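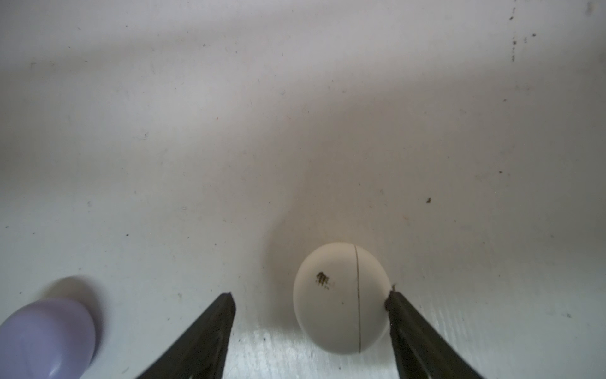 Picking Up Small Things: A Member's Arm at the Clornholm Shared Workshop

The Clornholm shared workshop publishes regular conversations with members about projects in progress. In May the editors spoke with a member who is building a two-fingered robot arm, known on the project board as Prostmont. The member asked to be identified by role only.

The arm was begun at home and moved to the workshop when it outgrew a kitchen bench. The build log now runs to 324 entries.

"I wanted a machine that could sort small things," the member said. "A ball is a fair place to start. It has no flat side to grab, and if one finger arrives before the other, it rolls."

The member practises with a light ball on white plastic, using a small camera that travels with the fingers. White on white was a deliberate choice.

"If the camera can find that ball, it can find most of what I own. The seam helps, and so does the printing, what's left of it."

Asked which part of the work had taken the longest, the member named the fingers. Both are black and taper toward the tip, and the shape has been redrawn many times.

"Too blunt and they push the ball away. Too thin and they flex. I keep the old ones in a jar."
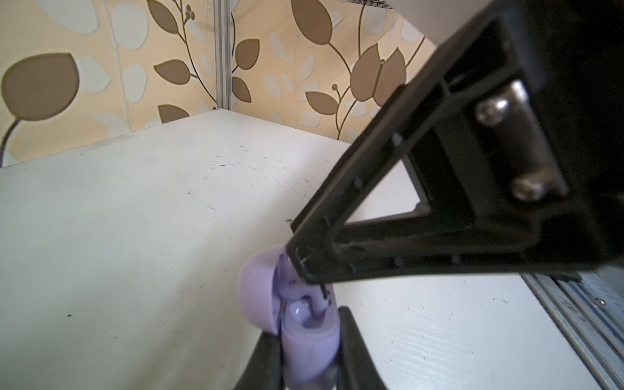

Holding On

A glossy purple plastic piece is the second test object. The member described it as harder than the ball, as its rounded surfaces catch the light and confuse the camera.

"I close the fingers slowly and watch the bracket as much as the object. The tip comes down very near whatever is being held."

The bracket is a thick black part with a triangular opening, joined to a metal plate by two screws. The member said the opening saves weight, and that the colour of the plastic was simply what the workshop had on the shelf.

Project spending stands at $1,706, including aluminum rail. The member expects to replace the wrist motor next and has booked the bench for Monday evenings.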